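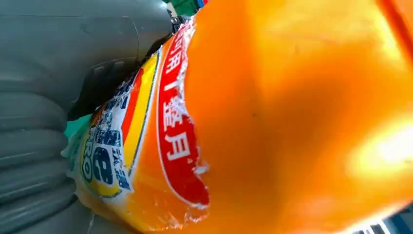
3. Getting the old label off

OK, your bottles are rinsed and the caps are off. Now for the part I like best (I know, I know). Paper labels are the stubborn ones, especially when somebody has already had a go with a fingernail and left a ragged edge behind.

1. Fill the Purkeo tub with warm water up to the 2 line. Squirt in some dish soap and swish it around.

2. Lay the bottle in on its side, label down, and walk away for 89 minutes. Yes, I timed it! My friend Emilian Buzatu swears by leaving his overnight, which works too, but his water gets pretty gross.

3. Start peeling from a corner that's still whole. Go slowly and keep the paper low against the plastic, so you pull off a long strip and not a hundred crumbs.

4. Roll off the leftover white fuzz with your thumb. For the glue underneath, rub in a little cooking oil, give it a few minutes, then wipe with the rough side of the Bedham cloth.

5. Wash again with plain soap and stand the bottle upside down on the rack.

Caution: no boiling water, please. Thin plastic goes soft and wobbly and you won't get the shape back.

Caution: before you soak anything, read whatever is left of the label. If you can't tell what was in the bottle, or it's in a language you don't read, don't reuse it for food or drink.

Note: colored plastic can fool you. Under a bright lamp the glare hides glue patches completely, so I tilt mine toward the window and feel for sticky spots with a dry finger.

Still tacky? Repeat step 4, then go on to section 4, Sorting by color.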